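Home Reports Grants Contact

Iltell Clothing Exchange — Progress report to the Paiva Fund, February

Work in this period went mainly into the sorting table and the rules for what goes in which bin. The stock count for the hat and accessory line now stands at 212 pieces, all of them entered in Imby, the stock list we moved to under this grant. The old paper sheets have been kept in case of questions.

Hats remain the largest group. Knit beanies come in faster than we can pass them on in the colder months, and dark blue is the most common color by a wide margin.
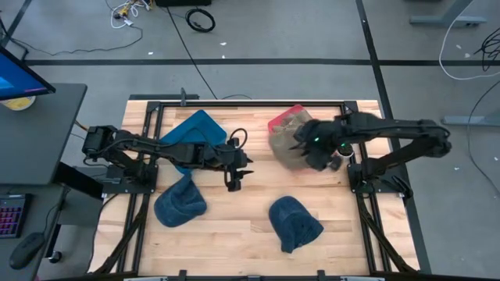
We have asked the Cino drop-off point to stop bagging beanies together with scarves and loose cloths, as separating them took up a good part of each shift. The change was agreed without trouble and the last 3 deliveries followed it.

Bins are assigned by color. Pink takes caps with brims. The blue and teal bins take soft goods that can be folded or pressed flat. Caps get their own bin so that the brims do not bend under heavier items. 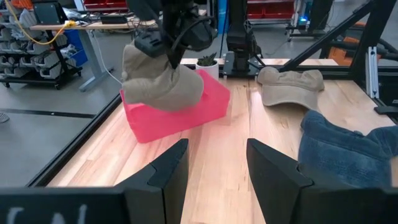 Beige caps at the sorting table, one held over the pink bin.

Some items do not fit either group. Paper bags and other packing are set to one side and dealt with at the end of a shift. We had budgeted for a third bin for this but have not bought it yet — a tray has been enough so far. The unspent amount is $18 and we ask to carry it over.

Folding is still the slowest step. Large cloths go in unfolded when a shift is busy and have to be taken out again later. We plan to set a standard fold next period and post it by the table. 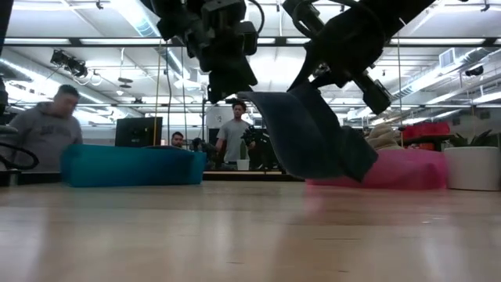
A slate-blue cloth above the table, with the teal and pink bins to either side.

Shifts start at 4 p.m. and 16 were completed in the period, against a plan of nearly the same number. The lease on the room runs through the summer. No new furniture is requested.

One point was raised by the fund after our last report and is answered below. 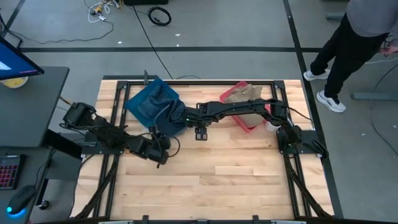
What happens to items that stay in a bin past the end of the period?
They are checked for wear, listed again in Imby and offered first to the Cino drop-off point. Anything worn through goes to textile recycling.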